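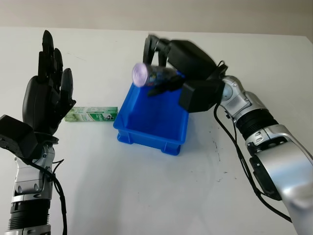

Jolien Baert wrote back after the last one of these to say she had bought bins, she had bought up to 12 bins, and the bathroom counter was still a mess, so could we please talk about what goes IN them. Fair. So that's tonight.

Last updated 10/18/26
8 min read

Start: hands up, who has a drawer they can't close. Wait. Let them laugh.

Main point, say it early: one open bin, small stuff, where you stand to use it. Blue plastic is fine. Doesn't have to match anything. Rim to grab, little feet so it stacks, done.

Carton question. Always comes up. Toothpaste still in its box, does it go in the bin? Mine lies flat beside the bin while I sort. Then decide. Spares stay boxed, the open one comes out of the box and the box goes in recycling. Don't keep both!!

Bottles. Small ones with caps. Tighten first, every one. Then in. Tall ones stand at the back, the tiny ones can lie down if the cap is good. Purple cap, pink cap, who cares, but if you share a bathroom color is how people find there own stuff.

Story: Siu-fong and the Firneo travel set. Eight little bottles, all the same, no labels. Conditioner on toast-dry hands for a week thinking it was lotion. (keep short, ran over last time)

Order of work
- clear the counter, all of it, wipe
- bin in the middle, empty
- everything else around it
- daily things in first
- stop when its full. really stop

Whatever is left over is the real problem. Two piles, other cabinet or out. Lok-yiu wants a "maybe" pile. No maybe pile. Say it nicely.

Money: Derereo lidded boxes, I like them for under the bed, not here. Lids get left off by January. Open top wins in a bathroom.

If time: Tzu-hsuan's rule, one bin per person, name on the short end. Works for kids. Works less well for Tae-yang, who put his name on 2.

Skip the Nudivow drawer slides unless someone asks, the handout covers it. 50 copies, by the door, pls take one each so we dont run out.

Q&A. Repeat the question into the mic. Water first.

Last bit: go home, do one counter. Not the whole bathroom. Email me how it went, Jolien you too.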